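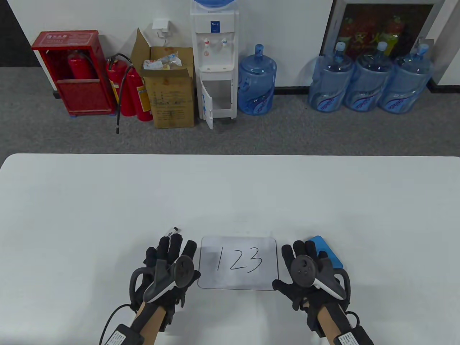 Caring for your makeup and brushes at home

I have kept my makeup in order for many years now, first in a very small bathroom and today at a table in the bedroom. These tips are the ones I still use. They are for normal people with a normal drawer, and you do not need special equipment.

Washing brushes

Foundation and concealer brushes I wash every week. Powder brushes can wait a little longer, and eyeshadow brushes I wash when the colors start to mix.

Wet only the hair, with the tip pointing down. If water runs into the metal part, the glue becomes soft and one day the head falls off in your hand. Use lukewarm water and a drop of mild shampoo. Move the brush in circles in your palm, rinse, and repeat until the foam stays white. I tried the solid soap from Julent for a few months and it cleans well, but baby shampoo gave me the same result for less money.

Dry the brushes flat on a towel, with the heads over the edge of the table. Overnight is enough for the small ones. A thick powder brush needs until the next evening.

Sponges

A sponge must be fully wet before you wash it, otherwise the soap stays inside. Press it, do not twist it. When it has small tears, throw it away. My sponges live in an open cup – never in the closed plastic case they came in.

Labels and dates

Most products show a small open jar with a number, for example 12M, and this means months after opening. But who remembers when she opened a mascara? I write the month on the bottom of each product on the day I open it. A mascara opened in September goes out before the new year, also when there is still something in the tube.

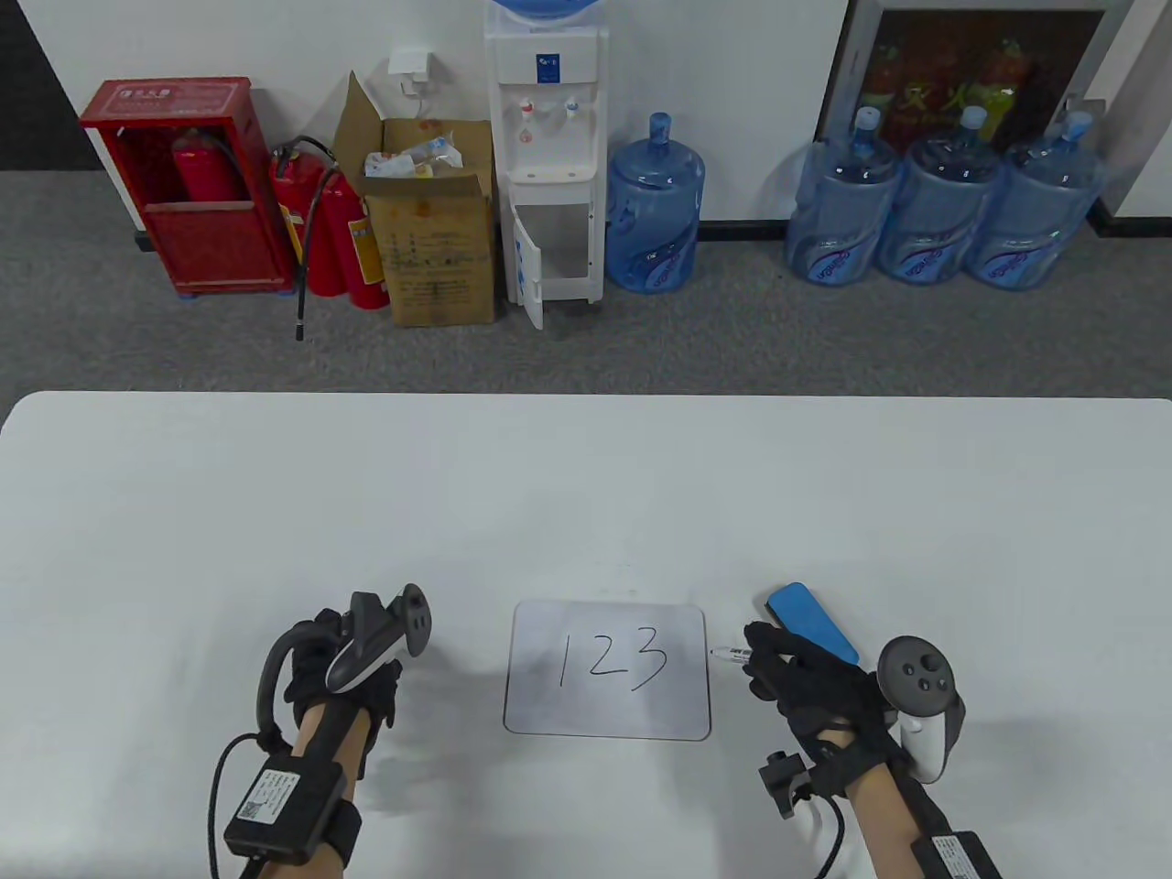
For shiny packaging I use a piece of paper tape and write on the tape, as ink on a smooth lid is gone after a week in a makeup bag. Lipsticks get the tape on the base, so that the shade name stays readable.

Repairing a broken powder

Put the pieces back in the pan and crush them to fine dust with the handle of a spoon. Add rubbing alcohol drop by drop until it looks like thick cream. Cover with a piece of cotton cloth, press with something flat, and leave it open for 25 hours or more. This works well for pressed powder and matte shadow. With very glittery shadows the shine becomes weaker. I do not do it with cream blush.

Drawers

I bought a Clerkex divider set and returned it, because the sections were too narrow for my palettes. Now I use lids of shoe boxes. Palettes stand on their side like books, and the things for every day are in front.

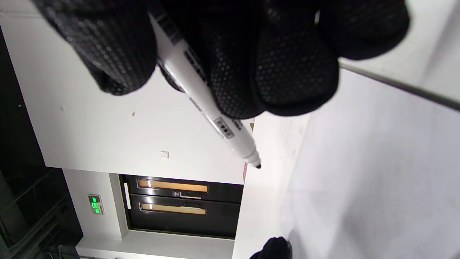 Nail polish stays upright and away from the window. If it becomes thick, add 2 drops of polish thinner and roll the bottle between your hands. Do not use remover for this, it destroys the polish. Wipe the neck of the bottle before closing, then the cap will open easily the next time.

Stains on clothes

Foundation on a collar: dish soap on the dry fabric, wait ten minutes, then cold water. Lipstick: lift the extra with a dull knife first, and do not rub. Powder: blow it away or use a dry brush – water makes it worse.

Last updated August 21, 2019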